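Hats off the peg: an afternoon with Kanako Noguchi

Kanako Noguchi owns 72 hats and can tell you where she found nearly all of them. Ask which is her favourite and she changes her mind twice before you've finished writing it down.

"The floppy ones, always the floppy ones," she says. "A stiff hat looks the same on everyone. A big soft brim does something new every time you put it down!"

She began with one from a market stall and a bad habit of leaving it on the radiator. These days she runs a small repair and reshaping service called Eteretti, and people post her hats that have been sat on, packed under boots or left in the back of a car all summer.

Her great enthusiasm, though, is stands. She'll talk about them for as long as you let her, and I was very happy to let her. She likes the light, open sort, with a ring at the bottom, a ring at the top and a curved stem between the two, and she likes a big pale surface to work over so that a black brim shows up properly.

"You bring it down from above and let the crown find the ring," she says. "Then leave the brim alone. Everybody wants to fiddle with the brim."
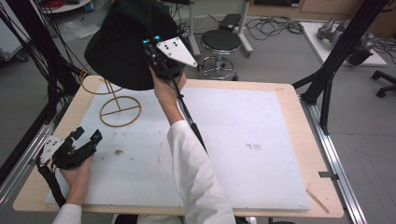 Looking after a soft hat

Noguchi's advice is cheerfully simple. Brush felt in one direction, with a soft brush, and go gently near the band. Keep it out of strong sun. If the brim has gone wavy, a little steam and a night on the stand will often sort it out.

"And wear it," she adds. "I had one I saved for best for 4 years. What a waste! It's been to the shops every day since April."

Her next workshop is on October 5, 2015, and bringing a squashed hat is very much encouraged.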